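Home | Modules | Timetable | Reading | Staff | Contact

Materials for Everyday Products
Handout 6: Surface finish, gloss and wear
Tutor: Branislav Kuruc

Read this before the March workshop. Bring it with you, together with the sample sheet from Handout 5.

1. What we mean by finish

Finish is the state of a surface after a part has been made. It covers roughness, gloss and any texture put there on purpose. Two parts can share the same shape, colour and material and still look quite different if their finish differs.

A smooth surface sends most of the light that falls on it off in one direction. We see this as a bright, sharp patch. A rough surface scatters the light, so the patch spreads out and fades. Most real surfaces sit somewhere in between.

2. Where finish comes from

For a moulded part, the finish is mostly copied from the mould. A polished mould gives a glossy part. A blasted or etched mould gives a dull one. Mould temperature also matters: if the plastic sets too early it does not follow the mould closely and the gloss drops.

In the Furwood case study, the same mould was used for two batches of storage tubs. The second batch came out dull near the corners. The mould had been cleaned with a coarse pad after 700 parts, and the marks were being copied on to every tub.

3. Wear

Gloss changes with use. Fine scratches break up a reflection long before they can be felt with a fingertip. Wear is rarely even. Rims, feet and handles take most of the contact.

The Wesberg trial followed 126 kitchen items over 13 weeks. Items that were stacked lost gloss faster than items kept singly. Almost 200 readings had to be thrown away after the meter was found to be tilting on curved surfaces. Use flat areas for readings wherever you can.

4. Judging by eye

You will not always have a meter. Use one lamp, keep it still, and turn the part slowly. Look at the edges of the reflection. Crisp edges mean a smooth surface; soft edges mean a rougher one, or a strong curve. On a hollow shape, expect more than one reflection. Write down what you see before you decide on the cause.

Beneš, chapter 4, has a scale of five grades. We use the first four.
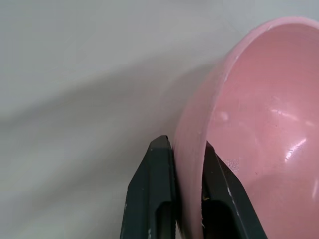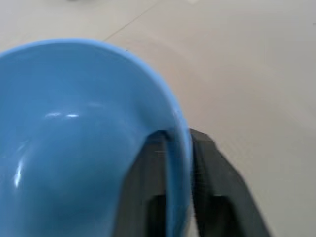
Fig. 6.1 Light reflected on the inside of a bowl: pink (first) and light blue (second).

5. For the workshop

Choose two items from home and grade each one inside and out. Read the Flaseso data sheet, pages 2 and 3 only.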